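Ticket 1506: Water behind the new gutter, Kodutstead
Opened 5 Aug 2024 by Gunvor Rønning

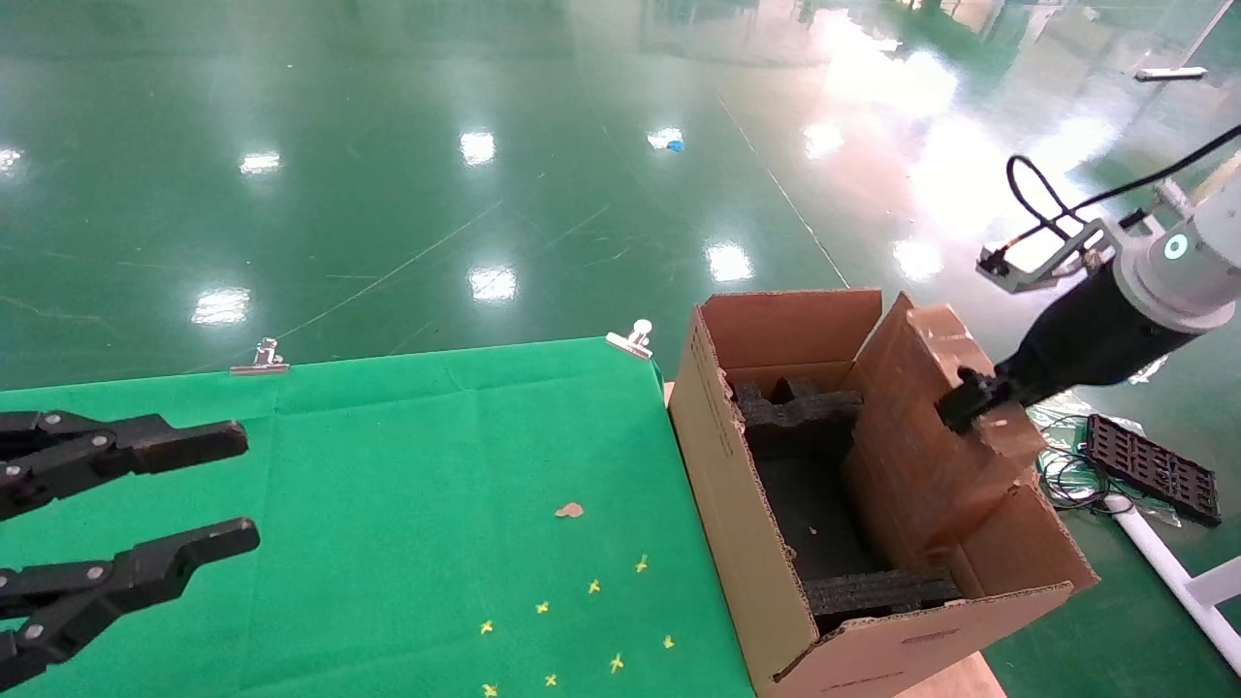 Where is the water getting in?
Between the back of the gutter and the fascia board, along the run over the kitchen door. It only does it in proper heavy rain, a bit of drizzle is fine.

A bit of background. Shevchuk fitted the whole lot in May, Tuten half-round in dark grey, 18 metres of it round the back and side. Lovely neat job and I was chuffed with it! Then we had that big downpour and I had a little waterfall down the inside face, right onto the step.

What I've tried so far:

Cleared the leaves out (hardly any, to be fair) and ran the hose from the far end. It drains quickly and the downpipe isn't blocked.

Put a level on the run. It falls the right way, towards the outlet.

Went up the ladder again and poured a watering can on the tiles just above the gutter. Got it! The water curls back under the edge of the felt and drips down behind. The felt is short there, and brittle too, so I didn't like to tug at it.

Reply from Ornska support: sounds like you need eaves trays under the bottom row of tiles, part no. 839, each one overlapping the next. Don't seal the gap with mastic.

Too late on the mastic, I'd done a bit by the door (sorry!). I'll scrape it off. Are the trays all right with old clay tiles, and can Shevchuk fit them without taking the gutter down?

Status: waiting on Ornska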